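Clothes bank moves to Dandia Hall

The Umer Road clothes bank has a new home. From 31 July 2026 it will run from the side room at Dandia Hall, with the same opening hours and the same phone number. The old unit had no heating and the roof had leaked since May, so the move was overdue.

Last year we gave out 1,060 bags of clothing to 65 families and a good many single people. Most of it came from within a mile of the hall. Demand is highest for school trousers, plain dark tops and adult coats – we are nearly always short of men's sizes.

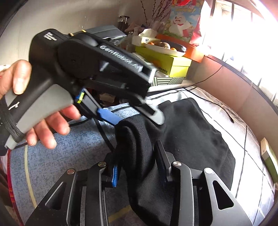
Please wash everything before you bring it in and tie pairs of shoes together by the laces. We can't take pillows, duvets or anything with a broken zip. Worn-out cotton is still useful and goes to the rag merchant, but put it in a separate bag marked RAGS.

The side room has 31 shelves and eight rails, and we could do with two more rails before the autumn. If you have one to spare, ring Malte Baumgart at the hall. Parking is behind the building, off Yan Lane.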